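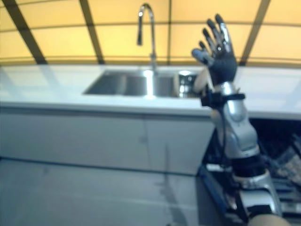 Double basin or one big basin? Please help me decide

carola_s
Posted 4/4/22

Hello all. We are renewing the kitchen in our small house in Kisolberg and I am stuck on the sink. At the moment we have a stainless steel one with two basins, in a long white countertop, with a yellow wall behind. The wall and the countertop stay. The sink must go, it leaks under the rim and the steel is tired.

My husband wants the same type again. I would like one big basin, because my oven trays never fit. The shop (Ehlers, in the next town) says both will go in the same cutout if we choose the Kaver model. Is this true in your experience? And what do you do with the dishes when you have only one basin?

Carola Sauerland

zcondori
One big basin, without doubt. I changed three years ago and I would not go back. For the dishes I put a plastic tub inside and wash in that. When I need the full space, the tub goes under the counter.

Measure the cutout yourself before you pay. The shop told me also that it would fit and my carpenter had to cut 4 cm more.

oldpipes
I disagree with zcondori. If you wash by hand you want two. Soap on the left, rinse on the right, finished. A tub in a sink is a second basin that moves around and is in the way.

Also you save water. With one basin you rinse everything under the running tap.

zcondori
I rinse under a thin stream and my bill did not change. But okay, we don't have a dishwasher and we are two persons. With a family maybe it is different.

mirek77
What about one and a half? Big one for the trays, small one for rinsing and for draining pasta. Ours is from Udwood and is 50 cm on the big side. My trays are 40 cm, so they lie flat.

One remark about steel: take brushed, not polished. On polished steel every drop leaves a mark, and next to a white counter you see it even more.

carola_s
Thank you, I did not think of one and a half. We have no dishwasher too, so oldpipes has a point, sorry Zoila!

mirek77, on which side is your small basin? I am left-handed and my husband is not.

mirek77
On the right. Some models can be turned, but then the hole for the faucet must be in the middle. Ask for this.

oldpipes
One and a half I can live with. But please replace the traps and the seals at the same time. It costs little, and old seals on a new sink will leak again by September.

carola_s
I will measure tonight and ask Ehlers if they have a model that can be turned. If the small basin is too small for a dinner plate, I think my husband wins.

zcondori
Take a dinner plate with you to the shop. I did it, they looked at me strangely but it helped.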